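News > Offbeat > Animals

Duck leads her ducklings through a garden center, and the internet can't get enough

5 June 2020

If your week has been a long one, and whose hasn't, then pour yourself something nice and spend a minute with the mother duck of Tinen. She walked in through the front doors of the Kouris garden center with 10 fluffy ducklings trotting behind her, took the whole family past the tomato plants and the bird baths, and marched them out the back to the pond as if she did it every morning of her life.

The video runs for just 44 seconds, and there isn't a dull one among them. The ducklings keep to a fairly tidy line until they reach the potting soil, where the last little one stops to peck at a bag and gets left behind. What follows is the part everybody is replaying – a loud, bossy quack from the front, and then the tiniest pair of feet you ever saw, slapping across the floor to catch up. 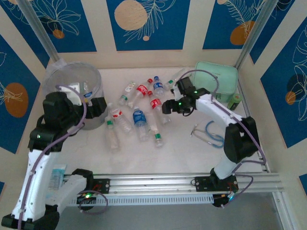
The clip was posted on the garden center's own page with the simple caption "No cart needed, thank you," and by the next evening it had been watched nearly 46 thousand times. The comments are every bit as sweet as you would hope. "I have now seen this 20 times and I'm late for work," wrote one viewer. Another said the mother reminded her of her own mom on the first day of school, and a good many people wanted to know whether the straggler had been given a name yet. (It has. The staff went with Button, and we think that suits it very well.)

Mallards have been nesting near the Terkov road for years, and the pond behind the store is a favorite with them, so it may not be the last visit of the summer. The center says its doors will be propped open on warm mornings through July, and shoppers are kindly asked to leave the bread at home and give the family plenty of room. If you do stop by and get stuck behind a very slow line in the main aisle – well, we can think of worse ways to be held up.

Related stories
Goat in Javis rides the bus two stops, gets off at the park
Watch: Sleepy puppy loses a staring contest with a snail
Parrot learns the doorbell sound and the dog is not amused
Cat moves into bakery window, customers approve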